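Category: Mailing lists > Desktop support > Windows updates

We use cookies to remember your list preferences and to count visits. By continuing to read the archive you accept this. Manage settings

From: Vasanthi Mondal
To: desktop-support list
Date: March 17, 2020
Subject: Re: Feature update stuck at 99 percent on the Clelton machines

Viorica Pîrvu wrote:

> We have a batch of desktops in the Clelton office that will not finish
> the feature update. They download it, they go through the first
> restart, and then they sit at 99 percent. If you leave one overnight
> it rolls back by itself and says the update could not be completed.
> If you hold the power button, it also rolls back, only faster.
>
> I have cleared the update cache and run the built-in troubleshooter.
> I have also tried installing from a USB stick made on a machine that
> updated without trouble. Same result each time. The Filtville office
> has the same model of desktop and all of those went through in
> December.
>
> The only difference I know of is that Clelton uses Flatine for the
> label printers and Filtville does not. Has anyone seen this? I would
> like to avoid wiping them if I can.

Viorica,

Yes, I have seen it, and I think you are looking in the right place with Flatine.

We had 69 desktops to move to the new version over the winter. Most of them went through on the first try. The ones that failed did what yours are doing: a normal download, a normal first restart, a long wait near the end and then a rollback. I lost a good part of a week to the update cache before I looked at the setup logs, so I would start with the logs.

There is a hidden folder at the root of the system drive called $WINDOWS.~BT, and inside it a Sources folder with a Panther folder and a Rollback folder. After a failed update, copy both of them somewhere else before you try again, or the next attempt may write over them. The file you want is setupact.log. It is very long. Go to the bottom and search upward for "driver" and then for "migrate". On our machines the last thing setup did before giving up was try to carry over a printer port monitor that belonged to Flatine.

The part that confused me is that removing Flatine from the list of installed programs does not take the port monitor with it. The uninstaller removes the main program and the shortcuts. The print driver package stays in the driver store and the port monitor stays registered, so setup still finds it and still tries to bring it across. I had uninstalled Flatine from one desktop, watched the update fail again, and crossed Flatine off my list. That was a mistake.

What worked for us, in this order:

1. Write down the port names and label sizes for each printer. You will need to enter them again.
2. Delete the label printers from Devices and Printers.
3. Restart the Print Spooler service.
4. Open Print Server Properties, go to the Drivers tab, and remove the Flatine driver. Choose "Remove driver and driver package" when it asks.
5. Uninstall Flatine in the usual way.
6. Restart, and check the Drivers tab again. If the driver is back, something is pushing it out to the machine, probably a print server or a logon script.
7. Run the feature update.
8. Install the current version of Flatine and add the printers again.

If step 4 tells you the driver is in use, stop the spooler, start it again, and go straight back to the Drivers tab before anyone prints. On 2 of our machines that was not enough and I had to start in safe mode to get the package out.

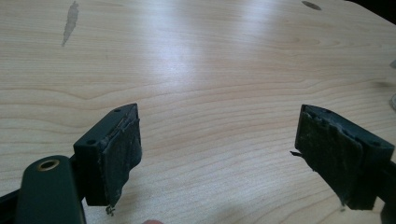 Filip wrote back to me off the list when I described this order to him, and he says step 6 is where his site got caught. Their logon script mapped the label printers for every user, so the driver came back the moment a person signed in, and the update failed a second time. He moved the desktops into a separate group with no printer mapping, ran the update there, and moved them back when it was done. He also said that signing in with a local account was enough for the few he did by hand.

I would follow his advice even if you think your script is clean. We map printers by department, and I had forgotten that one old shared printer was still mapped for everybody. It used a Flatine driver that I did not think we had anywhere outside the warehouse.

On your other points:

The USB stick will not help with this. Running setup from the stick while Windows is running is the same in-place upgrade, with the same migration step, and it will hit the same driver. It only saves you the download. Starting from the stick and doing a clean install would work, but that is the wipe you are trying to avoid.

Clearing the update cache does no harm, but if the machine got as far as the first restart then the download was fine. I would skip it from now on.

As for holding the power button, please don't do that at 99 percent if you can help it. One of ours came back with a damaged user profile afterward. I can't prove that the power cut did it, but the ones I left alone all rolled back cleanly. It can take a long time with no sign of life except the disk light.

Check free disk space as well. The failed attempts leave their files behind, and after several tries a small drive can be close to full. Then you get a different error and start chasing that one. Disk Cleanup, run as administrator, will list them as temporary Windows installation files. Copy the logs out first.

One thing I have not worked out is why some desktops with Flatine updated without any of this. We had several with the same hardware and what looked like the same version of the program. My guess is that they were set up later, with a newer driver package, and that only the older package has the problem. If you can compare a good one and a bad one at Clelton, I would like to know what driver version each shows on the Drivers tab. I didn't write ours down before I removed them.

If you want to hold the update back while you test, you can set the deferral for feature updates in Group Policy. It is under Windows Update for Business. Security updates will keep coming as normal. I set ours to wait while I worked through the machines and then took the setting off again one group at a time. Do make a note to take it off. I found one desktop last week that I had missed, and it was still on the old version with the deferral in place.

For planning, I did 10 machines in one afternoon once I had the order right, working in parallel. The driver removal is quick. The update itself is the slow part, and entering the label sizes again takes longer than you would expect if the last person didn't write them down.

I have a small batch file that exports the printer list and ports to a text file before you delete anything. It is not pretty and it has our server names in it, but I can clean it up and post it here if people want it.

Please post the end of your setupact.log if you don't find Flatine in it. There may be a second cause, and I still have a laptop here that fails at the same point with no label software on it at all.

Vasanthi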